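Two Arms and a Packing Bench: A Conversation With Dwayne Escobedo

Dwayne Escobedo has worked at Trirkier for 11 years, most of them on the packing side. The company, based in Cronin, puts together membership kits and small mailings for other businesses. A kit might hold a plastic card, a sleeve, a letter and sometimes a booklet or a small gift. For most of the company's life, all of it went together by hand.

Escobedo started as a packer on the evening shift and now runs the bench team, which has 11 people on it. Since spring he has also been in charge of the two robot arms that Trirkier is training to do part of the work. We talked in the break room before his shift and then again on the floor, where he kept one eye on what was going on behind me.

I asked him first how he heard about the arms.

"In a meeting, same as everybody," he said. "They said we were getting a pair of arms on trial and they'd be starting with cards. That was the whole announcement. People had a lot of questions and there weren't a lot of answers yet."

The questions were the ones you would expect. Would there be fewer hours? Would the evening shift go? Escobedo said he wrote them down and took them upstairs, and came back with answers to some of them. Nobody on the bench would lose hours during the trial. After the trial, management would talk to the team before deciding anything. He asked for that in writing and got it.

"I wanted it on paper because I've been here long enough to see managers change," he said. "The new one doesn't always know what the old one promised."

The setup is called Gotari, a name the company's engineers gave it and which is now on the schedule next to the names of the packers. The arms are fixed to a rail and face into a walled work area with a flat surface, and items are laid out on it for them to reach. A lot of the early work has been with flat things, which are harder to pick up than they look.

"A card lying on a table is a bad thing to grab," Escobedo said. "You and me, we slide it to the edge or get a fingernail under it. We don't think about it. The first week I sat there and watched my own hands for an hour trying to work out what I do. I use my thumb a lot more than I knew." 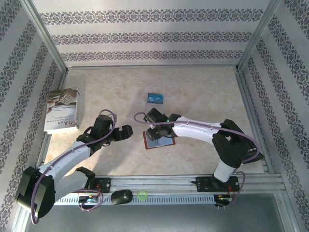 A good part of his job now is explaining that sort of thing to the engineers. He had never been asked to describe packing before. He brought in Collosport kits, which the team has been putting together for years, and went through them piece by piece. Collosport sells gym memberships and its cards go out in batches. In August the bench packed 3,745 of its kits, all by hand, and Escobedo used the count sheets from that month to show where the time went.

"Everybody upstairs figured the folding was slow," he said. "Folding is fast. Marisol, nobody can keep up with her on folding. What's slow is the card and the sleeve. The sleeves stick to each other and they stick to the card. You get one that won't open and you stand there rubbing it between your fingers."

He stopped and then corrected himself on one point. The numbers, he said, were worse for the people who had been on the bench longest, and he thought that was down to their hands. Two of his packers have trouble with their thumbs. One of them had moved to labels for a while to get a rest from it.

That is the part of the job he would be glad to see the arms take over, and he says so to the team. Not all of them agree with him. Some like card work because it is the one task you can do sitting down. When it was first suggested that the arms might take all of it, a few people came to him and asked where the chairs would go.

"I hadn't thought about the chairs," he said. "It's a real question. If the sitting-down job goes away, what's left is standing. So now there's an order in for stools at the inserting tables. Should have been done years ago anyway."

I asked how good the arms are at the moment. He gave a careful answer. They do well when the card is placed where they expect it and the item underneath is flat. They do less well with anything clear or shiny. Some days a batch goes by with hardly a problem, and on others an engineer is called over again and again before lunch. The engineers change the objects on the table often so that the arms get used to different shapes and do not learn just one layout.

"They'll put a book in there, a box, whatever," he said. "At first the guys thought it was funny. It makes sense, though. Our tables are never clear either."

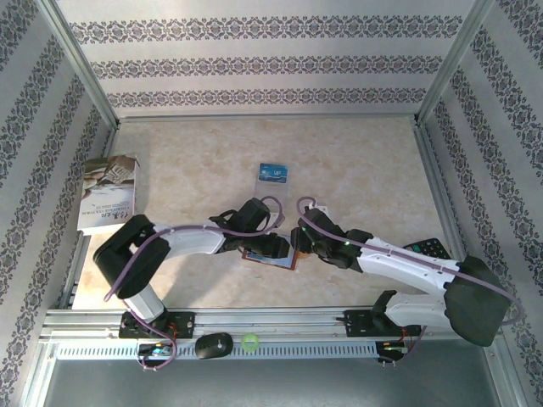 The two arms at work, with a blue VIP card and a pale sleeve or holder on the table.

The arms are slower than a person on the bench. Escobedo did not want to give a figure for how much slower, saying it changes from week to week and that people outside the company tend to hold on to the first number they hear. He was more willing to talk about what happens when they stop.

During the first month, a stopped arm meant that whoever was closest went over to look. That turned out badly for the person closest, who kept losing their place in a count. Now there is a rota. Two packers each shift are assigned to the arms, they have had training on how to stop and restart them, and their own packing target is lowered for those hours.

"That last bit was an argument," he said. "They wanted people to watch the arms and pack at full speed too. I said, you can have one or the other. It took a few weeks but they changed the sheet."

There is also a pay question that has not been settled. The packers who look after the arms are doing something that was not in their job description, and Escobedo has asked for a higher rate for those hours. He expects an answer before the end of the trial. I asked if he was confident about it.

"I'm confident I'll ask again," he said.

Four of his team have asked to do the longer training, where they would learn to set up new tasks themselves. He had hoped for more. One of the younger packers told him she would sooner leave than spend the day looking at a machine, and he took her off the rota. Another, who is close to retirement, signed up the first morning and now stays behind to ask the engineers things.

I wanted to know what had changed in the room itself, apart from the equipment. He thought about it for a while. People used to talk across the benches while they worked, he said, and with two of them assigned elsewhere there are gaps in the row. The radio is off more, too. The packers on the rota asked for it to be turned down so they can hear when an arm has stopped moving, and the others mostly go along with it, except on the evening shift.

He has noticed more talk about how the work is done. Packers who had been next to each other for years found that they opened sleeves in different ways. One blows on the end, one bends the stack first. A couple of them have switched methods since.

"So we got a little faster by hand," he said. "I don't know if that goes in the trial report. I put it in mine."

The trial runs through the winter. After that, Trirkier will decide whether to keep the arms on Collosport cards only or try them on other clients' mailings, and the bench team is supposed to be part of that discussion. Escobedo has already started a list of jobs he would offer up and jobs he would keep. Gift boxes are on the keep list, because the customers send in different ones each time and half of them arrive dented. Letters are in the middle with a question mark.

It was nearly time for the shift to change and he had to go and check who was on the rota. One of the evening packers had called in sick, so he was going to take the arms himself until someone could cover.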